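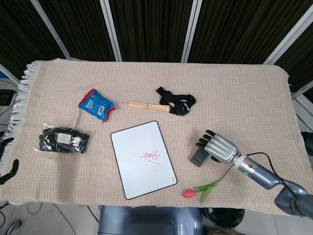
Dawber Work Glove, knit with coated palm

Print this page | E-mail this page

Our everyday glove. Sold by the pair, the 10-pack and the case. Same knit as last year, new cuff, new sizes.

What it's for
Yard work, stacking, shelving, moving boxes, light carpentry, picking up after a storm. Anything where you want grip and still need to feel what you're holding. Not for chemicals. Not for welding. Not a winter glove, although plenty of you wear it as one (see liner, below).

The glove
Stretch knit shell, nylon with a bit of spandex. Palm and fingertips dipped in nitrile foam. Back of hand left open so it breathes. No seams inside the fingers. We get asked about latex a lot: there is none, in the shell or the coating or the cuff elastic.

Colors: black, gray, and a dark green while it lasts. The green is not coming back, the dye house dropped it.

New cuff
Old cuff was too short. We heard you. The new one is longer and has a tighter rib, so sawdust and bark stay out of your palm a lot better than they used to. Takes a second longer to get on. Grab it by the cuff and pull, don't pull on the fingertips, that's how the coating starts to lift.

Stock with the old cuff is still in the warehouse and goes out at the clearance price untill it's gone. Marked "short cuff" on the order form. Cannot be mixed with new cuff in one 10-pack, sorry, they are banded at the factory.

Sizes
Small, medium, large, X-large, and now XX-large. Measure around your knuckles, no thumb, hand flat. Between sizes go down. They give a little in the first week of wear and then stop.

If you had a medium in the old Floneck glove you're probably a large in this one. Floneck ran big. Different last, different factory.

Kids' sizes: no. We looked at it. Minimum order was too high for what we'd sell.

Washing
Cold, gentle, inside out, hang to dry. No dryer. No bleach. No fabric softener, it gets into the foam and they go slick. Pine sap comes off with a little cooking oil rubbed in first, then dish soap, then the wash.

How long do they last? Depends what you do to them. Freya Hulme on our order desk does all her own hedges and gets a full season from two pairs, swapping them so one is always clean. If you're handling block or rough stone you'll go through the fingertips much quicker. Look at the Bola instead, it has a second dip over the thumb crotch and costs more.

Liner
Thin brushed liner, sold separate, fits inside one size up. So a large hand wants an XL glove with the large liner. Please read that twice before ordering, it is our number one return.

Packing
Single pairs come bagged with a size label. 10-packs are banded, no inner bags. Cases hold 20 packs. If you need every pair bagged in a case, for resale or a vending cabinet, say so in the notes box and we add 5 cents a pair. Adds a day too.

Hang tags on request. We can leave them off.

Printing your name on them
Yes, back of hand only, one color, white or yellow. Nothing sticks to the palm. Send artwork as a vector file. A photo of your business card is not artwork. Smallest run is one case. Proof comes by e-mail from Amanuel Mekonnen, who runs the print table, and he won't start until you write back with an OK. Check spelling. Check the phone number. We print what you approved.

Text under a quarter inch high tends to break up when the knit stretches so keep it big.

Shipping
Orders in before noon leave same day from Illolcombe. Cases go by truck and need a daytime address with somebody there to sign. Pairs and 10-packs go in the regular mail.

Pickup at the Illolcombe counter is fine, bring the order number. Counter is round the side, green door, not the loading dock. No cash.

Returns
Unworn, any reason, 30 days. Worn, only if something is wrong with them: coating peeling in the first weeks, a split seam at the cuff, two lefts in a bag (it has happened). Send us a picture and don't mail anything back until we answer. Printed gloves can't come back unless the mistake is ours.

Known problem
A batch of gray large went out with the cuff elastic sewn in loose. You'll know, they slide down when you lower your arm. Call or write and we'll send new ones, keep the bad ones for painting or whatever. Black and green were'nt affected.

Price and availability
Prices on the order form are current as of February 18, 2025. XX-large in gray is on back order, expected in May. Everything else is on the shelf. Standing orders keep their old price through the next shipment and then move to the new one, you'll get a note with the invoice.

Samples: one pair per business, you pay the postage. Tell us the size or you get a large.

Print this page | E-mail this page

Related items
Bola Double-Dip Glove
Dawber Brushed Liner
Dawber Work Glove, short cuff (clearance)
Dawber Sleeve Guard, pair
Floneck Glove (discontinued, last sizes)
Glove clip, belt style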